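Sowah Early Learning Kitchen: Progress Report to the Mastport Fund
October 19, 2020 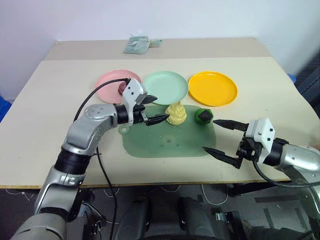 The play kitchen corner at the Birkero site has been in use since February, and the sorting table is the part of it the children return to most. The activity is simple. A child takes a toy vegetable and puts it on the plate where he or she thinks it belongs. We have settled on three plates in a row, pink, mint green and yellow, with a green mat in front of them where the vegetables wait their turn. A pale yellow one shaped something like a cabbage and a smaller round green one are on the mat, and a dark reddish-purple one is on the pink plate. The plates have shallow rims, so small hands can lift things off again without tipping the plate.

Spending to date

The grant was 3,950 dollars. Of this, 1,000 went to the table and to repainting the wall behind it. The toy food and dishes cost 346, which includes one replacement order from Greretti after the first shipment arrived with two cracked bowls. Greretti did not charge for the bowls but did charge for shipping, and we have asked for that to be credited. Printed guides for families came to 277. The rest is unspent and is set aside for the second table and for storage.

What we have done

The sorting sessions run in the morning, before snack. Children come to the table in pairs. We began with a free choice of plates and no instructions, and most pairs sorted by color. After a few weeks we added a second round in which the adult names a rule, such as "leaves" or "things that grow under the ground." The second round is harder and takes longer. Younger children often go back to color halfway through, and staff have been asked to let them.

We also changed the number of vegetables on the table. The full set was too much. Children spent the session handling the pieces and very little of it sorting. With only a few pieces out at a time, pairs finish a round and ask for another. The remaining pieces stay in a bin on the shelf and are swapped in each week.

The mat was a late addition. Without it the vegetables drifted in among the plates and it was hard for a child to tell which ones were still to be sorted. It also makes cleanup easier to explain: everything goes back to the mat, then into the bin.

Problems

Cleaning takes more staff time than we planned for. All pieces are now washed after each group, and the ones with deep folds have to be done with a brush. We have cut one session a week to make room for this. If the washing schedule is relaxed next year the session can be restored.

Storage is still not settled. The shelf we had in mind is too shallow for the bin, and the bin is on the bottom shelf of the book corner for now.

The family guide went out later than promised. The first version was too long. The current one is a single folded sheet with four sorting games that can be done with real vegetables or with socks, buttons or spoons. Early comments from families have been good, though few have returned the reply slip.

Next period

We will order the second table once the storage question is answered, as the two need to fit along the same wall. We plan to add a matching game using the same plates, with picture cards made in house. A revised reply slip will go home with the next newsletter. The credit from Greretti, if it comes through, will be put toward spare plates.

We request no change to the budget or to the end date of the grant. Receipts are attached in a separate file.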